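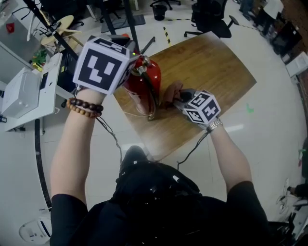

Household Fire Extinguishers: Notes on Care and Placement

The review of household safety equipment, postponed since June, has now been completed. Readers of this blog will recall that Akinyi Simiyu and I undertook to examine the portable extinguishers at both the Grastley house and the workshop, and to record our practice for those who share the premises.

Each extinguisher is taken down from its bracket and laid on a board or table, where the label can be read in good light. The hose is checked along its full length for cracks, and the handle and valve for corrosion. The cylinder is then wiped with a damp cloth -- solvents are not used, as they may lift the printing from the label.

Two of the three units were returned to their brackets. The third, from the laundry, has been set aside for the service technician, its tag being out of date. Kimutai Kombo has kindly lent a replacement in the interim.

The kitchen unit has been moved nearer to the hallway door, so that it may be reached without passing the stove. Its former bracket remains on the wall and will be removed when the room is next painted, in whatever colour is agreed upon.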